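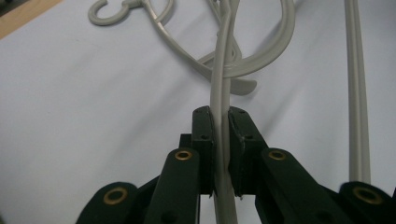 Home Notes Storage Laundry Archive Contact

Sorting the hangers
2024-12-30
Reading time: 3 minutes

Plastic hangers tangle for a simple mechanical reason. Each one is a closed loop with an open hook attached, and an open hook will pass into any closed loop next to it. Put a few in a bag, carry the bag down a flight of stairs, and most of the hooks will have found a neighbour.

I moved to the flat on Osel Road in April and the hangers came over in two bin bags. They stayed in those bags until this week. The wardrobe had been running on whatever was on the rail at the time, plus the back of a chair. The wardrobe is a Kavier two-door with a fixed rail, bought second-hand, and the rail is the only part of it I would call well made.

Pulling does not work. If you take one hanger out of the heap by its hook and lift, the load goes onto the neighbouring hooks and they turn further into the loops they are already caught in. Plastic ones will flex a fair way before anything gives, so it feels as if you are getting somewhere. Then a bar snaps. I lost 3 this way in the first few minutes and changed the method.

What I do now is as follows. Tip the heap onto a flat surface at waist height and spread it sideways until it is one or two layers deep. Find a hanger whose hook is free, even if its arms are not. Take it by the straight bar, keep it flat to the table and slide it out towards you. If it stops, turn it a few degrees in its own plane and try again. Lifting comes last, once the whole outline is visible. The order of removal matters more than the force, and some hangers simply have to wait until the one lying over them has gone.

A pale table makes grey plastic easier to follow than a dark one. I tried the bedroom carpet first, which is charcoal, and could not tell a bar from its shadow. A lamp placed low and to one side also helps.

On storage. The usual advice is to nest hangers in a cardboard box, all hooks pointing the same way. I did this in the last flat with a box from Harries, the hardware shop near the bus station. It works until the box is moved, at which point the stack leans and the hooks drop in again. I now use a cable tie through the hooks, up to 16 hangers to a tie. Beyond that the bundle fans out at the bottom and takes more cupboard than it should. A strip of old towel does the same job and can be undone without scissors.

The bundle has to go somewhere. Mine hangs from the left end of the rail, behind the coats. The gap between the rail end bracket and the side panel is 243 mm, measured with a steel rule, and a tied bundle fits in it without pushing the coats along. The other bundle is on a screw hook inside the airing cupboard door, where it knocks against the wood each time the door is opened. A felt pad would stop that. I have not fitted one yet.

I considered replacing the lot with the flocked type. Zastmont sells them by the pack and they are thinner, so the rail would take more shirts. Against this, damp shirts do not slide onto them easily and I dry most of mine on the hanger. Smooth plastic is better for that. The broad-shouldered wooden ones are kept for the two jackets and the winter coat.

Still to do: the trouser hangers with the sprung clips, which are in a separate bag and tangle by a different mechanism. The clips catch on each other as well as the hooks, and the springs on the older ones are weak. I may throw those out without sorting them.

Subscribe to new notes by email. 1,851 readers already do. You can unsubscribe at any time.

This site uses cookies to remember your settings. Accept Decline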